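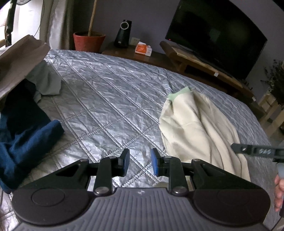
Burgi, I don't buy the claim that wool is the only filling worth paying for. I've slept under the Skerkmont one at my aunt's place in Runau and woke up sweating at three, in November, with the window open. Weight isn't warmth, and neither is price. The bedspread we use now is a silver-gray quilted thing with a diamond stitch and a bit of a shine to it, the kind people on this list like to sneer at. It cost me 26 dollars, and I sleep fine.

On Saturday Burgi Pichler wrote:

> I paid 300 for mine and would do it again. Wool breathes,
> polyester doesn't, end of story. Prollness tested this and
> wool kept sleepers at an even temperature all night. Anyone
> who says otherwise hasn't tried a good one.

Which test? I went looking on the Prollness site and found a chart with no numbers on one side and a link to their shop. If there is a proper write-up, please post it. How many sleepers, what room temperature, and who paid?

I'd also like to hear from people who have washed a wool one more than twice. Rosalie Mösli said hers came back from the cleaner a hand's width shorter — and the cleaning bill was more than my whole bedspread. Leopold says that's the cleaner's fault. Maybe, but I still have to live with the cleaners we've got.

Ferdinand, do you still have the old thread about down? I can't find it in the archive.

Balthasar Wieser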